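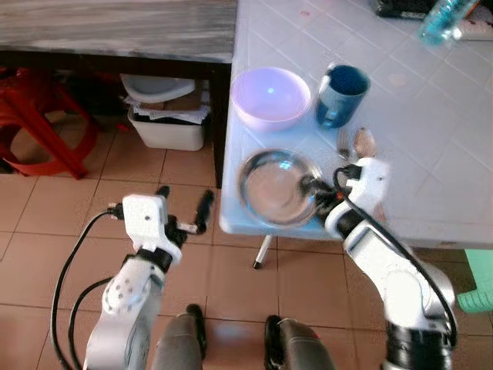 Apr 17, 2024

Sourdough log, continued. Starter fed at 7 with the Barkcombe wholegrain and plain tap water, equal weights. It had doubled by noon and was domed on top, a bit later than it managed in November when the kitchen was warmer. I have moved the jar to the shelf over the fridge and will leave it there until the weather makes up its mind.

Tried a lower hydration today. The last two loaves spread sideways when they came out of the basket and I had blamed the shaping. I now think the flour is the problem. The new sack from Gernham takes up less water than the old one, and I had carried on with the old numbers without checking. Held back 60 grams of water from the usual amount and the dough was easier to handle straight away. Less sticky on the bench, and it kept an edge after the first fold.

Salt went in after a short rest. Four folds, half an hour apart, then left alone. The dough felt cool to the hand at the third fold so I put the oven light on and stood the tub in there with the door ajar. Colour of the dough is greyer than with the old flour. No difference in smell.

The Chiriac scale is drifting again. It read 5 grams over on the test weight this morning and was right again by lunch. Low battery is the likely cause. I have put a new one in and will check it against the weight before each feed this week. If it still drifts I'll go back to the old balance, which is slow but has never been wrong.

Baked at 3.30 in the lidded pot. Lid off at the halfway point, then 200 degrees to finish, lower than I normally go. The crust was thinner and paler than I like but the base did not scorch, so the lower finish is worth keeping with a few more minutes on the end. Good spring on one side, less on the other. The cut was off centre.

Crumb is even, slightly tight near the bottom. Flavour mild, not much sourness – a longer night in the fridge would fix that. Toast tomorrow will be a fairer test.

Read the Plurnodik booklet on rye over dinner. The chapter on scalding is useful, the one on storage repeats itself. Copied the scald ratio inside the cupboard door in pencil.

To do: order rye, wash the proofing cloth, find the lid for the small jar. Second loaf is in the fridge overnight, to be baked before breakfast with the oven at the old setting.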